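Sortiment > Küche & Tisch > Aufbewahren > Becherbaum Pleden

Becherbaum Pleden, helles Holz

Der Becherbaum Pleden ist ein freistehender Halter für Becher und Tassen mit Henkel. Er besteht aus einer flachen rechteckigen Bodenplatte, einem senkrechten Pfosten und kurzen waagerechten Zapfen, auf die der Henkel geschoben wird. Montage an der Wand ist nicht vorgesehen. Der Pfosten wird von unten mit der Bodenplatte verschraubt, Schraube und Schlüssel liegen bei.

Das Holz ist geölt und nicht lackiert. Kleine Unterschiede in Farbe und Maserung kommen vor und sind kein Reklamationsgrund. Wer mehrere Stücke für eine Teeküche oder Ferienwohnung braucht, kann bei der Bestellung angeben, dass sie aus einer Lieferung stammen sollen. Wir suchen dann nach Möglichkeit passende Stücke heraus.

Die Zapfen haben einen Durchmesser von 8 mm. Damit passen fast alle gängigen Henkel, auch die engen an Espressotassen. Becher ohne Henkel lassen sich nicht aufhängen. Bei schweren Bechern empfehlen wir, gegenüberliegende Zapfen gleichmäßig zu belegen, sonst kann der Baum kippeln.
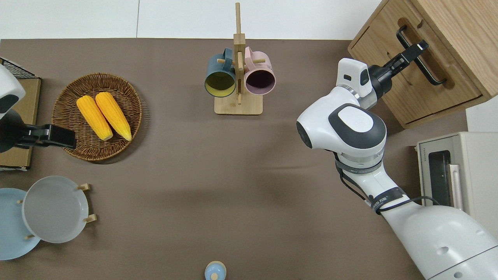

Becherbaum mit zwei Bechern, links vorn der Tellerständer, daneben ein runder Korb mit Maiskolben. Becher, Teller und Korb nicht im Lieferumfang.

Zum Becherbaum passt der Tellerständer aus derselben Reihe. Die Teller stehen darin aufrecht zwischen kurzen Holzstiften. Er eignet sich für flache Teller und für solche mit niedrigem Rand, tiefe Suppenteller brauchen zwei Plätze. Der Tellerständer hat eine eigene Artikelnummer und wird getrennt verpackt.

Technische Angaben
Gewicht Becherbaum: 700 g
Zapfendurchmesser: 8 mm
Oberfläche: geölt
Verpackungseinheit für Wiederverkäufer: 50 Stück
Artikelnummer Becherbaum: PL-87
Hersteller: Kwiatkowski

Pflege
Mit einem feuchten Tuch abwischen und trocknen lassen. Nicht in die Spülmaschine geben und nicht im Wasser stehen lassen. Becher bitte abtrocknen, bevor sie aufgehängt werden, sonst bilden sich auf der Bodenplatte Ränder. Stumpf gewordene Stellen können mit Speiseöl oder einem handelsüblichen Holzöl nachbehandelt werden. Überschüssiges Öl nach kurzer Zeit abnehmen.

Lieferung
Der Becherbaum wird zerlegt im Karton verschickt. Fehlende Schrauben schicken wir kostenlos nach, dazu genügt eine kurze Mitteilung mit der Bestellnummer. Fragen zu größeren Mengen beantwortet Hajar Gaber, Ersatzteile bearbeitet Konrad Rüegg.

Kontakt | © Wiltex Haushaltswaren | Nach oben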